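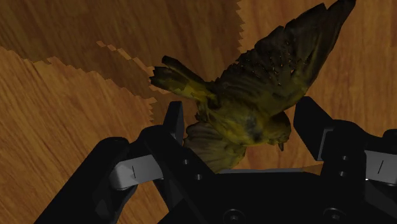

What should the department spend its gripper money on next year? One mid-range gripper, a box of spare finger pads and a proper load cell, with the rest held back until somebody has shown that the simulated results carry over to the bench.

That is the short version of our report, and three of the four of us agree with it. Malsha Cassim would buy two grippers, and her reasons are in section 4.

## 1. What we were asked

Our supervisor, Kimie Shibata, gave us a budget of 2,221 pounds and asked for a buying plan for a small picking cell. The cell is meant for light, awkward objects. We had quotes from two suppliers, Moletti and Montoya, and access to Prunura, the simulator the department already has a licence for.

We were also told that simulation would "take the guesswork out of purchasing". We went in doubtful about that and came out a bit more doubtful.

## 2. What the simulator is good for

We used Prunura to check reach and clearance with a two-fingered gripper. One of the test objects was a model bird with its wings out, a nasty shape for this sort of hand. The body is compact enough to sit between the fingers. The wings are another matter, and one of them stretches well past the right finger. A catalogue gives you a stroke length and a maximum load and says nothing on that problem.

So we'd give the simulator credit for geometry. Tsutomu Murakami ruled out the smaller Moletti model in an afternoon on clearance alone, and we trust that result.

We don't trust it on anything to do with touch. The grip force in Prunura depends on a friction value that the user types in. We typed in three different values, all defensible, and got three different answers as to which gripper was strong enough. Feathers, cloth and thin card do not have one friction value. The shadows in our renders have stair-stepped edges, which doesn't matter for buying, but it did remind us how much of the picture is approximation.

## 3. The costs

| Item | Price (pounds) |
|---|---|
| Montoya two-finger gripper | 900 |
| Spare finger pads, one box | 50 |
| Load cell and mount | 310 |
| Cabling and adaptor plate | 145 |
| **Total** | **1,405** |
| Held back | 816 |

The Montoya quote was given to us in July and may have gone up. Obaidul Paul rang to check and was told it would be "honoured where possible". We'd want that in writing.

Moletti's price was lower, but the adaptor plate was left out, and so was the control software after the first year. Once Obaidul had added both back in, the gap had nearly gone. Neither supplier would tell us how long a set of pads lasts. Galtville, the other college we spoke to, said theirs needed changing every 7 weeks with daily use. We have used their figure, though their cell handles heavier parts than ours will.

## 4. Where we disagree

Malsha's case is that a single gripper means the cell stops whenever it goes back for repair. Two cheaper ones would fit the budget if the load cell were dropped. This is a fair point and Galtville did lose most of a term that way.

The rest of us think a cell with no means of measuring force can't answer the question it is being bought to answer. You would have two grippers and the same guess.

## 5. What we'd do differently

We left the suppliers too late and spent too long on the simulated side, partly as it was more fun. Tomomi Yagi's bench trial with a borrowed spring balance took one morning and told us more about grip force than a fortnight of renders. It should have come first.

We also never costed staff time. Somebody has to fit the thing, write the safety sheet and train the second years, and none of that appears in the table.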